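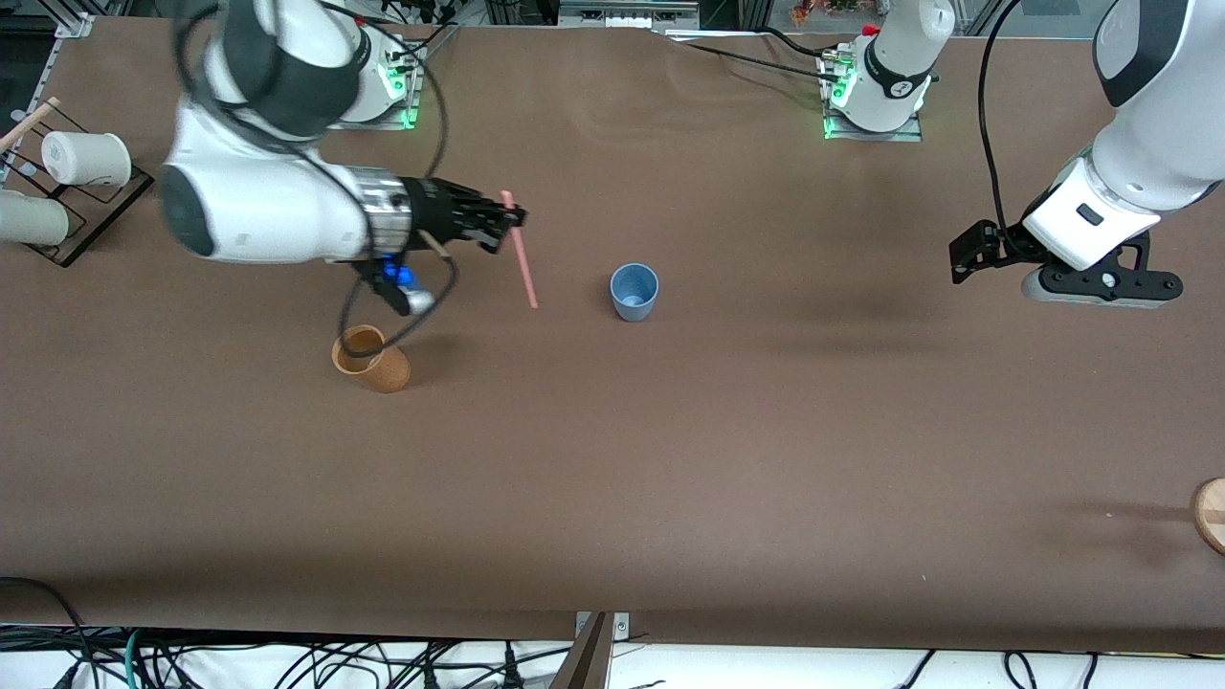
The Lighting Problem in Vanditis

Gresport's first game, a puzzle title called Carix, shipped with 136 rooms and no moving lights. Every shadow was computed ahead of time and stored. The studio's second game, Vanditis, is set in a salt-trading port whose streets run from early morning to full night in a single play session, and that approach stopped working in the first month of production.

Ilse Bauerfeind, the technical director, had planned for four fixed times of day with a blend between them. The blend was cheap and looked acceptable in open squares. In alleys it failed. A shadow stored at noon and a shadow stored at four in the afternoon do not average into a shadow at two. They produce a pair of faint shapes, one fading out as the other fades in, and players in the January test group described the streets as haunted.

The replacement is a system the team calls Mussa. It keeps stored lighting for surfaces that receive only bounced light, such as ceilings and the undersides of arches, and computes direct sun at run time. The city is divided into 212 cells. Each cell holds a small table of brightness values indexed by sun angle, and the game reads only the cells near the player. Moving through a doorway triggers a handoff between tables that takes several frames to complete.

That handoff consumed most of the spring. Early builds showed a visible step in brightness at thresholds, most obvious on pale plaster. Faraji Barasa, who leads the environment art group, responded by darkening the plaster. Bauerfeind asked him to put it back. The final version offsets the start of the handoff according to walking speed, so that a running player triggers it earlier. Horses required a separate value.

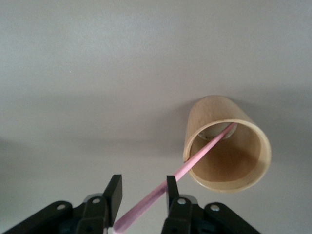 A cylindrical wooden cup on a light gray surface.

Small props follow different rules. The market district contains about 3000 of them, including bowls, jars, scales, rope and fish crates. Giving each one a full shadow would have used the entire frame budget on older consoles. Props below knee height instead receive a soft dark patch beneath them, shaped from one of a dozen templates and stretched to match the sun. Barasa's artists pick the template by hand. An automatic picker was written and then dropped after it repeatedly assigned the rope template to cats.

The patches do not respond to lamps. At night a prop beside a lit window keeps a weak patch directly underneath and nothing else. Barasa considers this the largest remaining flaw in the game's visuals. In the current build it is easiest to see on the tannery steps, where a row of jars sits under a hanging lantern that sways.

Memory was the other limit. The first Mussa tables stored color for every sun angle, and the harbor alone overran its allotment. The team moved color into a single curve shared by the whole city and left only brightness in the cells. The change cost some variety: the dyers' quarter, which had a faint red bounce from its painted walls, lost it. A manual tint was added to that quarter later and is disabled on the lowest graphics setting.

Weather uses the same tables with the direct sun scaled down. Fog is drawn last and ignores cell boundaries, a shortcut that produces slightly bright fog inside deep courtyards. There is a fix, but it adds a pass over the full screen, and it has been postponed to the first patch.

The story missions were scripted before Mussa existed, and several assumed a fixed hour. One early mission asks the player to follow a courier by his shadow along a customs wall. Under the new system, anyone who started that mission at dusk had no shadow to follow. The designers considered locking the clock and decided to have the courier carry a lamp after sunset. His lamp is one of the few in the game that casts a full shadow, and the wall was extended to give it somewhere to fall.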